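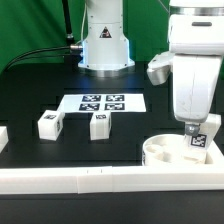
Matte surface finish

A matte surface is one that scatters incoming light over a wide range of angles instead of reflecting it in a single direction. The opposite condition is called gloss. Most painted, molded and coated goods fall between the two, and the finish is normally specified along with color.

Measurement

Gloss is measured with a glossmeter, which directs a beam at the surface at a fixed angle and records the light returned at the matching angle. The result is given in gloss units against a polished black glass standard. A geometry of 60 degrees is used for most work. Low-gloss samples are read again at 85 degrees, where small differences between flat finishes are easier to separate. Readings should be taken at several points, as a single value can be thrown off by dust or a scratch.

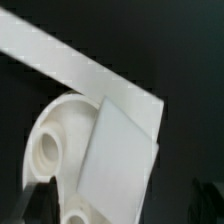
Curved parts are difficult to read with a standard instrument, which needs a flat area at least as large as its opening. Flat test panels made from the same material are commonly measured in their place.

Methods of production

In molded plastics, a matte finish is usually obtained by texturing the mold. The steel may be blasted with grit or etched with acid. The Haddad method, described by Mulugeta Feyisa, uses 2 blasting passes, the second with finer grit, and finishes the steel by hand with 400 grit paper. Mold texture wears down with use, and the parts become glossier over a production run.

In paints, flatting agents such as fine silica are added to roughen the dried film. The Ratness series of interior coatings is graded in 8 steps from flat to full gloss.

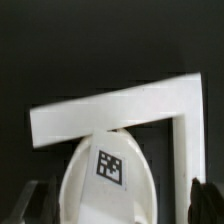 Too much flatting agent weakens the film and makes dark colors look gray. It also raises the viscosity of the paint, so the dose is set by trial for each base.

Wear and cleaning

Rubbing flattens the high points of a matte surface and leaves shiny patches, an effect known as burnishing. Gloss cannot be lowered again by washing. Abrasive cleaners should be avoided.

See also: Gloss (optics), Diffuse reflection, Surface roughness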